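The Summer They Taught an Arm to Take Computers Apart

The old Bavier furniture store still smells a little of floor wax, and if you come in through the loading door, the way everybody does, you pass two sofas that never sold and a wall of donated computers stacked up to the window sills. Past those is the workroom of the Ramine Robotics Club, fifteen dollars a season to join, snacks included, and on most summer afternoons it's the loudest room on the block.

I went for an hour and stayed for most of a day. Angeliki Alexiou, who started the club after a long career repairing office machines, has a way of handing a visitor a screwdriver before she has finished saying hello, and it's hard to leave a place once you're holding one of its tools.

The students here have spent the better part of a year on a single project, and it began with a complaint. The county recycling center was sending whole desktop computers to the shredder, working memory and processors and all, for want of hands to strip them. One of the club's members had a summer job there and came back upset about it. Alexiou told her to stop being upset and start making drawings (this is apparently something she says a lot), and by March the club had an arm bolted to a bench and an entry form for the Flendar Challenge, a regional student contest with a category for repair and reuse.

They named the arm Hauser, after the street the building is on. It's a secondhand machine, bought for $1,315 after two bake sales, a car wash and one very generous aunt. It came without a manual. The students wrote their own, in a three-ring binder with a coffee ring on the cover, and newcomers have to read the whole thing before they're allowed near the stop button, let alone the controls.

What they're asking Hauser to do sounds modest enough. Find the processor in an opened computer. Deal with the metal frame that holds it down, and with the lever beside it. Lift the chip out straight, without scraping anything on the way, and set it in a tray. Then go after the memory, one stick at a time. A person with a little practice can do the whole job in a couple of minutes while talking about something else, and the students will tell you cheerfully that this is exactly what makes it so maddening to teach.
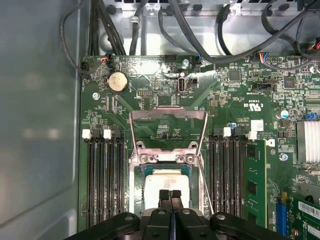
The trouble, as a soft-spoken junior explained to me at some length, is that fingers know things. When you slide a latch back you can feel the moment it lets go, and you ease off without thinking about it. Hauser has to be told how hard is too hard, and the right answer for one board may be the wrong one for the next. The club keeps a log of every attempt on the shared laptop, 424 of them when I visited, with a column for notes that runs from the precise ("came in too far left, missed lever") to the despairing ("why").

I loved that log. I read a good deal more of it than I needed to. There's a stretch in the spring where hardly anything goes right, and then somebody suggests bringing the arm in more slowly, and somebody else suggests moving the work light, and the notes start to get longer and happier and full of exclamation marks.

Alexiou mostly stays out of the way. She sits at the end of the bench with a mug of tea and a box of loose screws she is forever sorting, and when a student asks her a question she tends to ask what they've tried so far. She is strict about a few things, though. Machines are unplugged before they're opened. Hair is tied back. Nobody reaches in while the arm is live, and that includes her, and it certainly included me.

The parts that test well go into machines the club rebuilds and gives to families in town, and I gather this is the side of things the parents like best. The students like it too, but they'd rather talk about grip force – and about the contest, where each team gets up to 400 points and loses a painful number of them for a bent pin.

Late in the afternoon a new member turned up with her father, both of them hanging back by the sofas. The junior went over, found her a pair of safety glasses and the binder, and cleared a stool. She was on page three when I left, reading with one finger under the line, and her father had been given a screwdriver.

The Ramine Robotics Club takes new members through August 28, 2025. Old desktop computers can be left at the loading door on Hauser Street during club hours, with or without their cables.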